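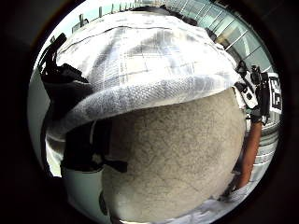
Stellus cloth notes: README

Hello, and thanks for opening this one first. Stellus is my running set of notes on the fabrics that pass through our place in Karnstead: shirts, tea towels, sheeting, woven sacks, the odd cover that used to belong to something else. I write down what each thing is, how it creases, how it folds and what I'd do with it next. That's really all there is to it, but it has grown a bit (sorry!) and people kept asking me what the columns meant.

Version date: 2023-04-17
Kept by: Carla Geagea
Checked by: Vaughan Cosgrove, when he has an evening free

What's in the folder

cloth.csv is the main table, 49 rows, one row per item. folds.txt is my longer rambling about folding and is much less tidy. The old/ folder holds the December version, which used different names for nearly everything, so please don't mix the two.

The columns

item: a plain name, such as "checked shirt" or "sack sheet". I don't bother with shop names unless there are two of the same thing.
weave: plain, twill, knit, woven plastic, or "dunno". I've left the dunnos in.
print: yes or no. Lettering counts as print even when it's too small to read.
crease: 0 to 5, my own scale. Nought is flat off the line and five is a shirt that has lived at the bottom of a bag.
place: where the thing was when I wrote it down.
next: fold, iron, mend, rag, or leave alone.

White things are the hardest to score, I find. The shadows in the folds are so soft that a properly crumpled cloth can pass for a two if you're in a hurry, and then you pick it up and it's a four. I go by feel now and put the number in afterwards.

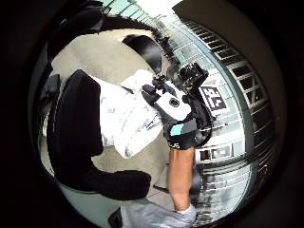 White cloth with small lettering, beside the black padding.

Checks are the opposite, they give everything away! One fold across the middle and all the lines change direction, so you can score a checked shirt from the other side of the yard. Vaughan thinks I mark them too harshly for exactly that reason and he may be right. In the December version he scored the Lamrani batch himself and his numbers came out lower than mine nearly all the way down.

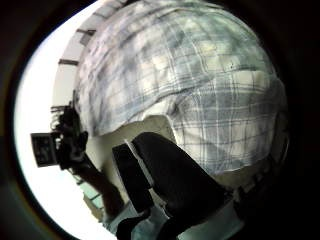 We argued it out over tea and settled on this: if the crease would drop out on a hanger overnight it can't be more than a 3, whatever the pattern is doing. I've gone back through the shirts with that in mind, but not the pillowcases yet.

Woven plastic sheeting has its own little rule. It doesn't crease so much as roll, and a thick rolled edge will stay put for weeks, so I score the flat part and write "roll" in the item name.

Things I know are wrong

Rows 12 and 31 are the same tea towel.
The Skonero covers have no weave filled in.
I'd love to get to 1,000 rows one day, but at this rate don't hold your breath.

Using it

Help yourself. If you change the crease scale, please rename the column so the two versions don't get muddled, and send any corrections to me or leave a note in folds.txt under your own name.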